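Section 4: Clearing a desk in the practice room

I wrote this part for the packing team at Lockyer, the people who'll run Brotum day to day. You don't need to code. I certainly can't.

Before Brotum, Lakmal Biswas put away close to 300 display items a shift by hand. Now he sets up the run, watches it, and steps in when a grip looks wrong. Expect your job to shift the same way – less lifting, more looking.

1. Open Brivness and load the practice room. Give it a minute, it's slow on the older desktops.

2. Pick "two arms, right leads." The left arm parks upright and the right one does the reaching.
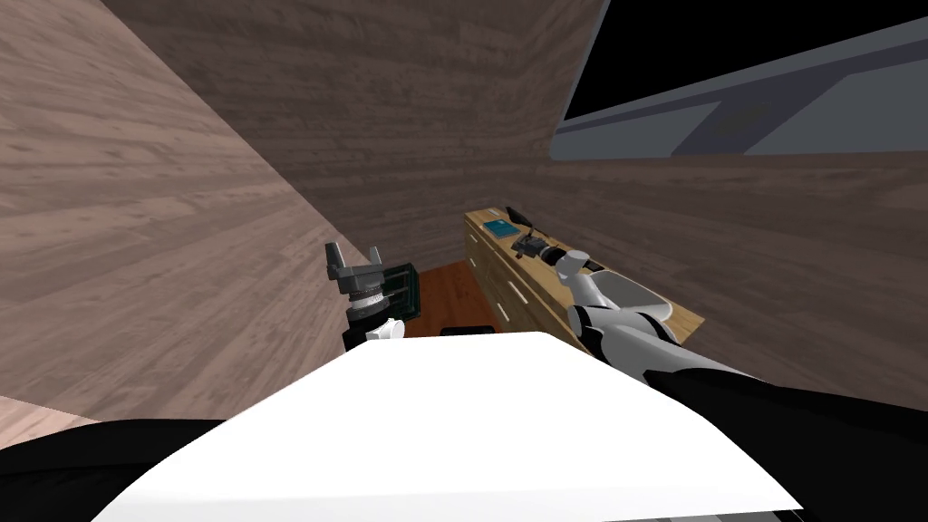 3. Set the approach speed to 200 and leave it there for your first week. I know it feels like watching paint dry! You can go up later, once your shift lead has signed your sheet.

Note: The top of the desk counts as one work area, so don't draw a new one for each item.

4. Switch to the gripper view before any tall, thin item. Check that it's standing between the two fingers, then press Hold. If you're not happy with the angle, press Back and try again (I still do this plenty). 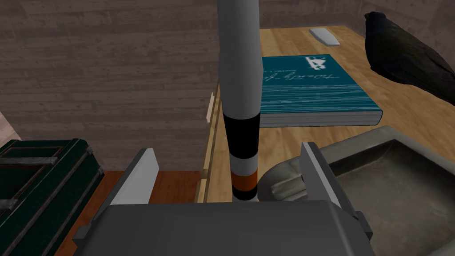 5. Go back to the wide view and check how close the gripper is to the surface. Low is fine, touching is not.

CAUTION: Never nudge the arm with the keys while a run is going. Press Pause first. Error 1068 means you forgot. 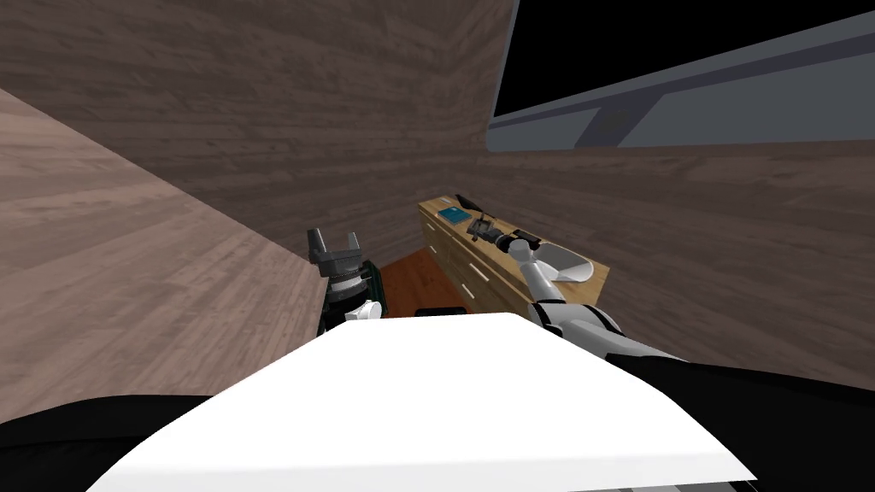
6. Save the run under your own name. Those saved runs are how we work out who's ready for the real line, and they count toward your paid training hours. Lakmal keeps the list, so go to him if yours looks short.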